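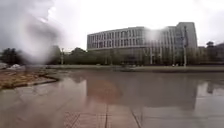 Wirncombe Wet Paving Set

README, version of May 24, 2024

This set holds 469 outdoor photographs of open paving and the buildings, lawns and trees next to it, with hand-drawn outlines for standing water, mirror-like wet surface, slab joints, curb edges and grass. It replaces the Huvero release, which we no longer recommend. That one put anything dark and gray under "wet" and then reported very good scores on it.

What the labels mean

"Standing water" marks a patch where the surface reflects something you can name: a tree, a post, a bright piece of sky. "Damp" is everything darker than dry slab with no clear reflection. We don't claim a depth for either one. A flat photo won't give you depth, and we would distrust any model that says it does.

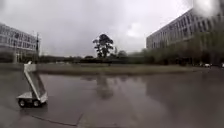 Tall tree near the center of the view, with its reflection stretching down the wet pavement.

Reflections get their own outline, on top of the ground label. Please don't merge them. The tree in the water is still pavement, and older sets that called it vegetation have caused a lot of bad path maps.

Slab joints are drawn as thin lines wherever they can be followed by eye. Where two joints run toward each other in the distance, the lines stop when the annotator loses them - we did not extend them with a ruler. Curb edges follow the same rule.

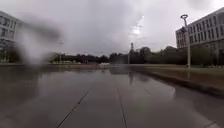
Known problems

The sky is overcast in far too much of this. If your method works here, you have learned that it works under gray light. The August pictures were meant to fix that, but only 70 passed checking.

Facades are outlined as one block each. Window rows were tried under the Mudaliar scheme and dropped, as two annotators rarely drew the same grid.

Of the full set, 163 pictures were labeled twice. Agreement was good on grass and poor on "damp". Treat the damp class as an opinion.

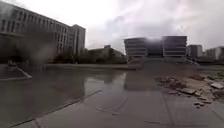

Wet plaza with buildings on both sides and a raised, stepped terrace in the background.

Files

Outlines are stored in Fudico format, one file per picture. The test split has 60 pictures and is fixed. Don't tune on it and then tell us the result is a surprise.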